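4. The practice table

Read section 3 first. If you skipped it because it was mostly about cable ties, go back, as the cable ties come up again in 4.4.

This section covers setting up the simulated table in Holst and using it to test a job before you run it on the pair of Kovar arms in the back workshop at Tutcombe. The arms were built from kits over two winters by people with day jobs. They are stronger than they look and have no opinion about where your hand is. The simulated ones can be driven into the table all evening and will be as good as new when you press Reset.

Last revised May 18, 2021. Anything pencilled on the printed copy by the door is later than this, and may be right.

4.1 Before you start

You will need:

The workshop PC, or your own laptop with Holst installed (see 2.3)
The Anmont controller box, powered but with the arms unplugged
The table file, tutcombe_bench, from the shared drive
Your job file
A cup of something, kept on the windowsill and nowhere else

CAUTION: The Anmont box cannot tell whether you meant the simulated arms or the real ones. If the orange arm plugs are in, it will send to both. Pull both plugs and hang them on the hook. Putting them on the bench next to the sockets is how we got the dent in the filing cabinet.

4.2 Loading the table

1. Start Holst and wait for the grey window to turn into a slightly different grey window. On the workshop PC this takes long enough to make you doubt yourself.

2. Choose Open, then tutcombe_bench. Do not open tutcombe_bench_old, tutcombe_bench_FINAL or the one with Kobe's initials on it.

3. Under Connection, set the port to 2886. The box on the Anmont marked "status" should go from blinking to steady.

4. Check the table height under Scene, Properties. It should read 730 mm. If it reads anything else, somebody has been matching it to their kitchen at home. Change it back and save.

5. Press Reset once. The loose items return to their starting places and the arms go to the rest position.

6. Press Reset again. There is a fault in our version where the first press moves the arms and forgets the grippers. Arnulfo Londoño has reported it twice and been thanked both times.

Note: The coloured items past the back edge of the table are part of the background. Arms can't pick them up. Several evenings have been spent establishing this.

4.3 Checking the view

The view you want for most jobs is Near Gripper, which looks down the table with the near fingers coming in from both sides. It feels cramped at first. Stay with it anyway; the Overhead view is prettier and hides exactly the few millimetres you care about.

1. Choose View, Near Gripper.

2. Set Shadows to On. New users turn them off for speed, then spend the time saved wondering how high the fingers are.

3. Drive the far arm out over the table with the arrow keys until its fingers are above the cream piece. Use Slow. The Fast setting is for demonstrations and for regret.

4. Compare what you have with the picture. Yours need not match to the millimetre, as the small items get nudged whenever the fingers come low.

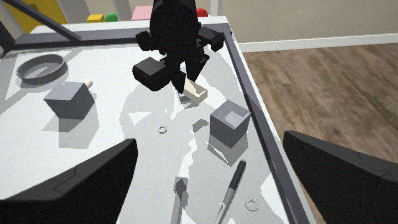
Fig. 4. Practice table in Holst, Near Gripper view, with the far gripper down by the cream piece.

5. Find the two small metal rings lying flat on the table. They are easy to lose against the white top, especially the one near the tool at the front. If you can't see them, turn the screen brightness down before you go hunting through the menus.

6. Look along the back rail and the right-hand rail. The near finger on the right sits across the right-hand rail on screen, which tells you nothing about whether it is touching. Tilt the view a little to check. If the finger and the rail stay together as you tilt, back off.

Note: Bright white patches on the table top are reflections. They will not affect the arms. They do affect the colour finder, which is why 4.5 tells you to leave the colour finder alone.

4.4 A dry run

Do this the first time you use any job file, including one that worked last week and that you have only changed "slightly".

1. Load your job under File, Add Job.

2. Set Speed to 100 in the job panel. The units are the kit maker's own and don't match anything, but bigger is faster and 100 is gentle. The panel will accept 1738, as Kobe Vandenberghe found out on everyone's behalf.

3. Put the far arm back to rest with the Home key.

4. Press Step. The arm makes one move and stops. Watch the fingers and ignore the upper arm, which waves about impressively and is rarely the problem.

5. Keep pressing Step until the end of the job. Any move that finishes with a finger through the table top will be shown in red in the list on the left. Any move that finishes with a finger through the other arm will also be shown in red, in the same red, with no further comment.

6. Fix the red lines and run through it again from step 3.

7. When the list is clear, press Run and let it go through without stopping. Do this three times. Items land a little differently on each run and a job that only works once is a coincidence.

CAUTION: Holst knows nothing about cables. The simulated arms have none. A wrist turn that looks perfectly elegant on screen can wrap the real cable round the elbow and pull the cable ties off, in the order you fitted them. If any move turns the wrist more than half way round, write it on the job sheet and watch for it when you go live.

4.5 Things that go wrong

The gripper closes on nothing.
The fingers are too high. Look for the shadow on the table and bring the gripper down until fingers and shadow nearly meet. If there is no shadow, see 4.3 step 2, and try not to take it personally.

The cream piece shoots off the table.
You have closed the fingers on a corner. The piece usually rests at an angle, so turn the wrist to match before closing. Reset will bring the piece back from wherever it went, which in one case was below the floor.

One of the grey cubes trembles.
It has been pushed very slightly into the table and would like to come out. Reset. If it still trembles, restart Holst.

The ring will not pick up.
The small rings are hard. The large grey ring towards the back is a better place to learn, since you can put one finger inside and one outside its wall. Move on to the small ones when you have stopped swearing at the large one.

The colour finder thinks everything is the table.
Leave it alone. It is being worked on in June.

The arms on screen don't move, and something behind you does.
Hit the red button on the wall. Then read the caution in 4.1.

4.6 Going live

1. Save your job with your name in the file name. "test2" is taken.

2. Close Holst completely. Minimising it doesn't count, and the Anmont box will go on listening to it.

3. Clear the real bench. Anything that isn't in your job goes on the shelf, including your phone.

4. Fit the orange plugs, left arm first.

5. Ask whoever else is in the workshop to stand by the red button. Two people are needed for every first live run. If you are on your own, leave it until you aren't.

6. Carry on with section 5, with Speed still at 100.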